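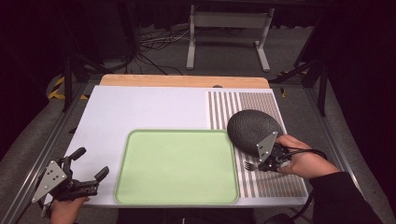
La bandeja verde a la izquierda, el tapete de rayas a la derecha y el tenedor encima.

Llevo desde abril dándole vueltas a cómo poner la mesa para una persona sola. Para cuatro o para seis tengo el sistema hecho desde hace años, pero cuando ceno sola acabo comiendo de pie en la cocina, con el plato en la encimera y un trapo por servilleta. Me propuse dejar de hacerlo y probar con pocas cosas, que estuvieran siempre a mano y que se recogieran en un viaje.

Empecé por el fondo. Mi mesa tiene un canto de madera clara que me gusta ver, así que lo blanco no llega hasta el final y queda una franja de madera al otro lado. Al principio cubría la mesa entera y parecía una consulta. Con la franja a la vista la cosa mejora bastante y, de paso, sé dónde está el límite cuando empujo algo hacia atrás.

Encima van la bandeja y el tapete. La bandeja es de un verde muy pálido, con las esquinas redondeadas y un reborde bajo. El tapete tiene rayas blancas y de un marrón grisáceo, anchas por un lado y muy finas por el otro. Estuve a punto de cambiarlo por uno liso de Essien y al final no lo hice. Las rayas finas disimulan las migas y las anchas me sirven de guía para poner recto lo que va encima.

La duda de verdad era si el tapete debía ir debajo de la bandeja o al lado. Debajo se pierde casi entero, y además la bandeja baila un poco si el tapete tiene alguna arruga. Al lado ocupa más sitio, pero tengo dos zonas: una para lo que se mancha y otra para lo que no. Me quedé con la segunda opción.

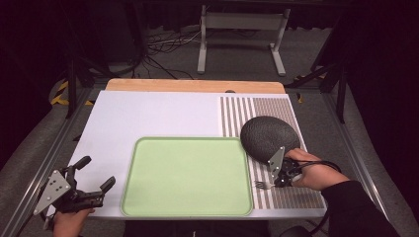 Merja Heiskanen me escribió que ella lo haría al revés, con la bandeja a la derecha, porque es con esa mano con la que se levanta de la mesa y se lo lleva todo. Tiene su lógica. Lo probé dos noches y volví a lo mío, aunque reconozco que es cuestión de costumbre. También me preguntó por qué no quito la bandeja y como en la mesa, como todo el mundo. Pues porque la bandeja es lo que hace que me siente. Si tengo que sacar salvamanteles, plato y vaso por separado, me quedo en la cocina.

El tenedor es otro asunto. Siempre lo había puesto en vertical, como en cualquier mesa, y ahora lo dejo tumbado, con los dientes hacia la bandeja. Queda cerca de la mano y no hay que girarlo para empezar. A mi madre le parecería mal – tenía ideas muy firmes sobre los cubiertos – pero para una cena de tortilla y ensalada me vale.

Un detalle que me costó: no pegar la bandeja al borde de la mesa. Si la pongo al ras, le doy con la manga al sentarme. Ahora dejo un margen pequeño, lo justo para apoyar la muñeca, y la pongo recta con el tapete antes de llevar la comida.

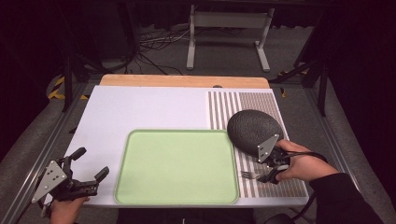
Lo que compré y lo que no

Muy poco. En Grestent tenían bandejas con asas por 28 euros y me fui con las manos vacías. Las asas estorban en el cajón y en una mesa pequeña se comen el sitio del vaso. También miré un juego de individuales de Zukska, bonito, pero venía de seis en seis y yo quería uno.

Henok Zeleke me recomendó una jarra de unos 400 mililitros, que es lo que bebo cenando, y esa sí que la busqué. Todavía no la he encontrado con una boca que se pueda fregar por dentro sin cepillo. Si alguien conoce una, que me lo diga en los comentarios.

Limpieza: la bandeja la lavo a mano, con agua templada y sin estropajo. El tapete lo sacudo en el fregadero y le paso un paño húmedo. El blanco de debajo es lo que más trabajo da, y ahí lo único que funciona es no dejarlo para mañana. El tomate, sobre todo.

Para guardarlo todo, la bandeja va de canto entre la tabla de cortar y el lateral del mueble, y el tapete extendido en el cajón de los trapos. No lo enrollo. El anterior lo guardaba enrollado y las esquinas no volvieron a bajar. 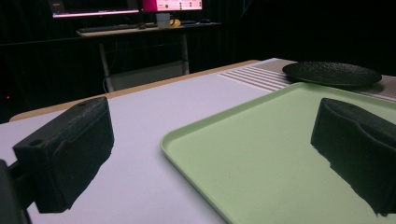

Pendiente

Me falta resolver la luz, que en ese rincón es escasa a partir de las ocho de la tarde, y decidir dónde va la servilleta. De momento la dejo doblada sobre las rayas anchas y tapa la mitad del dibujo. Feven Adugna la mete debajo del plato, pero entonces hay que levantarlo para sacarla. Seguiré probando esta semana con una más pequeña.

Entradas recientes
El cajón de los trapos, segunda vuelta
Cenas de una sartén para una persona
Qué hice con los vasos desparejados
Una mesa para seis en un salón pequeño

Contacto | Aviso legal | © Cuaderno de Muro. Todos los derechos reservados | Volver arriba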